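Chapter 7: Writing Down the Work Area

I used to skip chapters like this one when I was a student, so I won't be offended if you're already eyeing the next one. Give me a few pages, though.
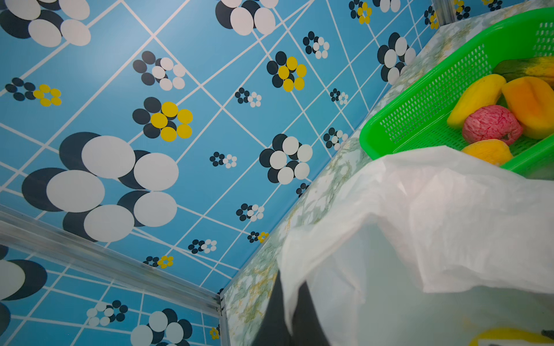
7.1 What a cell standard is for

My first real job was at Drellard, where I worked under Valentin Lecomte, and in my first week he handed me a binder with 127 rules in it. I read maybe 20 of them. (He knew. He always knew.) The rules I read were the exciting ones, about speed limits and stop buttons and who may stand where while the arm is powered. The ones I skipped were about walls, tabletops, baskets and bags, and those are the ones that cost me most of April.

A cell standard is a written agreement about everything the robot works among. It says what surface is on the table, what surrounds it, which containers may be used and what may go in them. Safety rules live somewhere else in most shops, and we'll get to them in Chapter 9. The cell standard is there so that a run done at Prandgate and a run done at Dumthorpe can be compared without three phone calls and an argument.

Take backgrounds. Plenty of people assume a standard has to demand plain gray walls, and some do. But a blue panel covered in white lines and yellow flowers is perfectly fine under a decent standard, as long as the pattern is written down and the panel stays put for the whole series. Same with a marbled tabletop. I like a busy wall myself - if your picking only works against plain gray, I'd want to know that early!

Thin plastic bags are a different matter. A green mesh basket of toy fruit keeps its shape from one run to the next, so you can write one line about it and move on. A bag folds differently every time somebody touches it, it lets some of the color behind it through, and it can lie right over the rim of the basket you care about. Your standard needs to say whether a bag counts as part of the task or as clutter, and where it may rest when a run begins. Pick one and write it down.

7.2 Who writes it, and how long it should be

The best standard I've worked with came from Maxence Besnard at Delorme, and it ran to four pages. It had been 150 pages before he got hold of it. He kept any rule that a new operator could check by looking, and moved everything else to an appendix that people opened when they needed it. I was horrified at the time, and I've copied him ever since.

So when you write "the work area must be suitable," cross it out and try again. Suitable to whom? Write "one basket on the table, long side facing the rear wall" and anyone on the night shift can tell whether it's right. You'll feel silly writing sentences that plain. Keep going anyway.

You also need a rule for changes, and this is where my April went. I swapped a tabletop cover halfway through a series of 400 runs, didn't log it, and had to repeat the whole lot. Log the change, start a new series number, and have a second person sign it - even if the second person is busy and grumbles a bit.

7.3 Before you read on

Find a work area you can get to, in your lab or your workplace, and write ten rules for it. Swap with a classmate and have them set up the area from your page alone, with you out of the room. Keep both versions, as we'll be marking them up in Section 7.4.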